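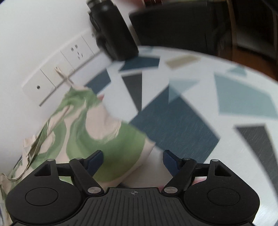

Tablecloths and Totes, Nov 17, 2023

So the round table finally has a cloth I like! I've been dressing and undressing this thing since February, and my friend Henrique Moreira says I change tablecloths more often than he changes his socks. This one is the geometric print, navy and slate grey and teal with a bit of beige, all on white. My favorite bit is the big navy triangle (it has faint diagonal lines running across it, and I didn't notice them until I got the cloth home).

I picked it up at Pleltside, on the back shelf with the curtain remnants. They wanted 50 for it and I didn't haggle, I just grabbed it.

The green-and-cream tote is the one I take to the Hinside market. Yes, it's a completely different pattern from the cloth, and no, I don't care, I think the two get along fine. Fabric bags hold up so much better than the paper ones, and this one folds down small enough for my coat pocket.

The wall stays white. I went back and forth on a soft green for weeks, but with this much going on down on the table I wanted something quiet behind it, and the row of switches and sockets is white too, so it all blends in.

Next up are the chair cushions. I have my eye on a plain navy, or maybe the teal if Sorkow still has it.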